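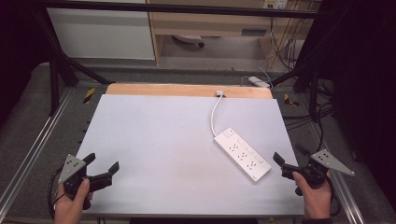

Tempo de leitura: 5 min

Instalações de bancada – apontamentos da aula 2
Módulo: organização do posto de trabalho

Tema: extensões eléctricas em cima do tampo. Onde ficam, como se prende o cabo, o que se verifica antes de ligar. Quem faltou, ler tudo antes da prática, não vou repetir.

1. Ponto de partida

Uma extensão em cima da bancada é uma solução provisória que quase sempre fica. Portanto tratar logo como definitiva. No chão apanha pó, pontapés, rodas de cadeira. Em cima do tampo vê-se, alcança-se o interruptor, vê-se o que está ligado. Desvantagem: ocupa superfície útil e o cabo atravessa a zona de trabalho se for mal posto.

Regra do curso: o cabo sai sempre pelo lado de trás. Numa extensão branca de três tomadas com o interruptor numa das pontas, como a do tampo branco, o cabo fino sai pela ponta do interruptor e segue para trás, até à ficha na borda do painel de madeira. A frente fica para as mãos.

2. Orientação

Três hipóteses, discutidas na aula:

Paralela à borda de trás. Arruma bem, mas as fichas grandes (transformadores) batem umas nas outras se as tomadas estiverem próximas.

Perpendicular. Fácil de alcançar dos dois lados, parte o tampo ao meio. Evitar em bancadas estreitas.

Na diagonal. Parece desarrumado. Mas o cabo faz uma curva mais suave até à borda e sobra um canto livre maior. O Darmawan Pelupessy defendeu esta na discussão e convenceu metade da turma. A outra metade continua a querer tudo a direito, tudo bem, desde que o cabo não fique dobrado à saída.

3. Antes de ligar

Interruptor desligado. Ler a etiqueta: potência máxima, tensão, secção do cabo. Se não há etiqueta legível, não se usa, ponto.
Passar o cabo entre os dedos, de ponta a ponta. Procurar cortes, zonas moles, fita isoladora velha.
Ver se os pinos de cada ficha entram até ao fundo. Folga = aquecimento.
Nunca extensão ligada a extensão. Já escrevi isto no quadro duas vezes.
Aquecedores, ferros, pistolas de ar quente: tomada de parede, directamente.

Sobre as contas: somar as potências de tudo o que vai ligado ao mesmo tempo e comparar com o valor da etiqueta. Deixar margem. O exercício da ficha 21 é só isto, fazer em casa.

4. O tampo

Tampo liso e claro para trabalho com peças pequenas, não me canso de dizer. Um parafuso preto que cai numa superfície clara encontra-se logo, num tampo castanho com veio perde-se a manhã. Também se vê melhor a sujidade, o que alguns acham um defeito. Naquele tampo pálido e mate notam-se até uns pontinhos minúsculos espalhados pela superfície, e é mesmo isso que se quer: ver, limpar, só depois pousar material. O mate ajuda porque não devolve a luz do tecto para os olhos. Pano ligeiramente húmido, secar a seguir, e só com tudo desligado da corrente.

Não cortar directamente sobre o tampo. Usar base de corte. Cada risco é um sítio onde a sujidade se agarra e deixa de sair com o pano.

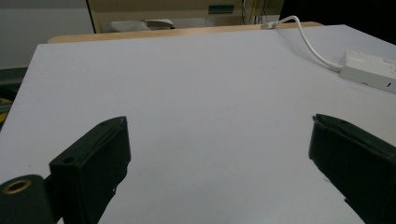 Área livre: deixar sempre uma parte do tampo sem nada, mesmo quando falta espaço. Serve para pousar a peça seguinte, abrir o manual, virar um aparelho ao contrário. Na prática, a turma da manhã enche tudo em dez minutos e depois trabalha com a caixa ao colo. Olhem para o tampo vazio entre as duas pontas pretas da pinça e até à borda do fundo, a direito: é esse espaço corrido que quero ver na vossa bancada antes de começarem, sem canetas, sem telemóveis, sem copos (sobretudo sem copos).

5. Trabalho para a próxima aula

Desenhar a vossa bancada vista de cima, numa folha A4. Marcar: posição da extensão, percurso do cabo, tomada de parede mais próxima, area livre. Indicar que lado é a frente.
Escrever ao lado, em duas ou três linhas, porque escolheram essa orientação.
Quem trabalha nas bancadas da sala Mandagi faz o desenho a partir da bancada que lhe calhou. Os outros podem usar a de casa.

Entregar no início da aula, em papel. Os desenhos por mail perdem-se-me todos.

Material a trazer: fita métrica, abraçadeiras reutilizávies, lápis. As etiquetas para os cabos dou eu.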